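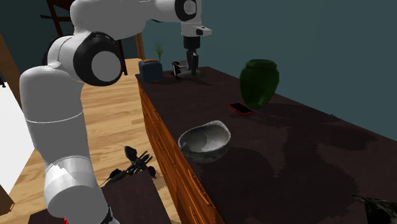 Un abonné de la liste nous écrivait vendredi :

> Bonjour à tous, je reprends mon levain après une longue pause et il sent le vernis. Je le nourris 2 fois par jour, à 50 g de farine. Faut-il le jeter ?

Bonsoir, et surtout ne jetez rien ! Le mien, que j'ai commencé à la farine du moulin Drasach, m'a fait le même coup en juin — j'étais toute désolée, et puis il est reparti de plus belle. Cette odeur, c'est souvent un levain qui a faim. Gardez-en une petite cuillère, mettez un peu plus de farine, du seigle si vous en avez, et de l'eau tiède, pas plus de 35 degrés. Pour ma part je fais ensuite un gros pain avec 900 g de farine, qui nous dure bien la semaine.

Donnez-nous des nouvelles, cela me fera plaisir !

Bien amicalement à toute la liste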